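Progress report: Brikier hand-held gripper build
Prepared by Fanni Somogyi for the Drerkuvmont Workshop Fund
Feb 19, 2026 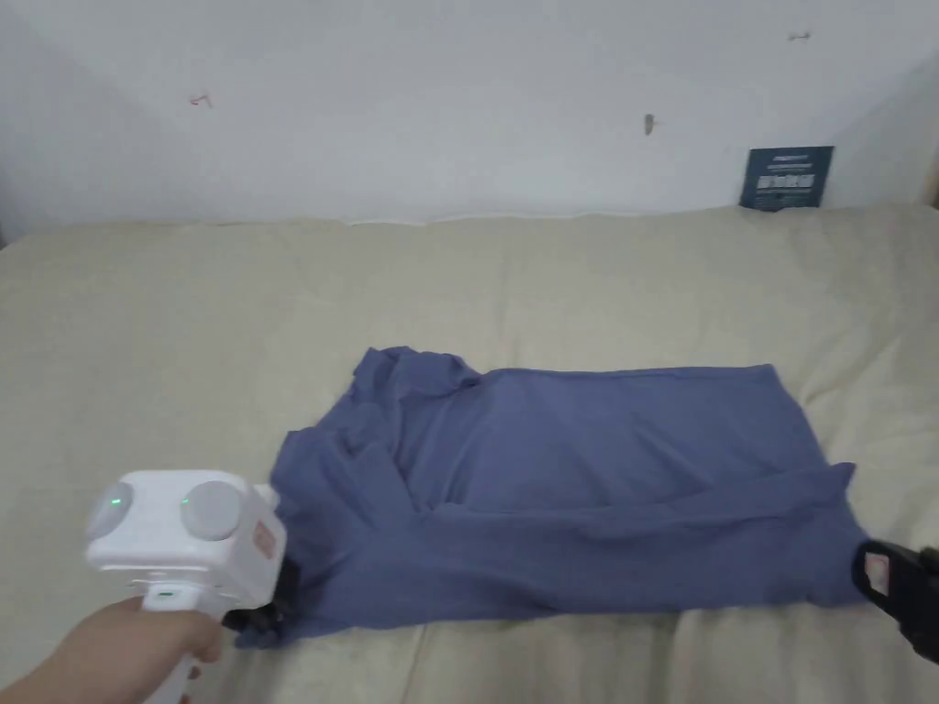
Where the build stands

Both hand-held grippers are assembled and in use. Karim Younis finished the second housing at the shared workshop on Rolska Street, and we have moved from bench checks to work with clothing. The grippers are used as a pair, one for each end of a garment. T-shirts on a bed are the main task for now, because the cloth bunches up and the surface under it gives way, and we want the fingers to cope with both.

The housings are printed in white and the fingers in black. We went through several finger shapes before settling on the present one. The first set was too stiff at the tip and pushed a hem along the bed without getting under it. The current set is thinner toward the end and picks up a single layer of a T-shirt on most tries. It still takes two layers at the collar more often than we would like.

Work done since the last report

- Handle lengthened on both units. Karim's wrist was sore after long sessions with the short version, and the new one is better balanced.
- Finger mounts changed to a single screw, so a broken finger can be swapped without opening the housing.
- Wiring inside the housing tied down. A loose lead had cost us most of a week of odd readings.
- Log software rewritten so that each fold is saved as its own record. There are 1818 records so far. The early ones were made with the stiff fingers and will be kept apart.

Problems

The fingers slip on thin, smooth fabric. Pads on the inner face help, but the glue we used lets go after a few sessions. Kamel, our parts supplier, has offered a different adhesive sheet and we have ordered a small pack to try.

Print time is the other difficulty. The workshop printer is shared and a housing ties it up overnight. We book ahead where we can, but two bookings were lost to a clogged nozzle - neither was our job - and the spare housing is late as a result.

Money

The parts budget has $500 left. We expect to spend $30 of it on the adhesive and a roll of black filament. No change to the total is requested.

Next steps

Finish the spare housing. Run the same set of folds with the old pads and the new ones, on the same shirts, and compare the logs. After that we plan to fit the finger design to the bench arm Karim is putting together at home. The arm's base and shoulder are done - the elbow joint still has too much play and needs a new bearing seat.

We aim to have the arm folding a T-shirt in half by May. The next report will cover the pad comparison and include the drawings for the finger mount.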